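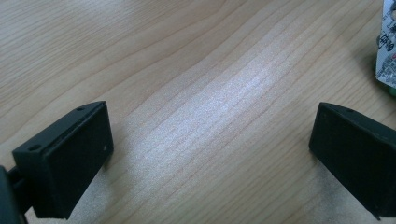 Vol. 2, page 863

A visit to the Gruber table works

We reached the works in December, a little after nine in the morning. Most of the floor is given over to tabletops, and we spent nearly the whole visit on them.

The pale tops interested us most. The colour is close to honey, with thin, slightly darker grain lines that run long and wavy and bunch together in places. Where the light falls straight on the wood it goes almost silver and the grain gets hard to follow - worth knowing if your dining room faces south.

Gruber made 1,496 tops last year, most of them for Flurkia and the rest for Emik. Boards are matched by eye before gluing, and a poor match goes back to the rack.

Lunch was soup in the canteen. The showroom at Ustov was shut for stocktaking, so we took the early bus back.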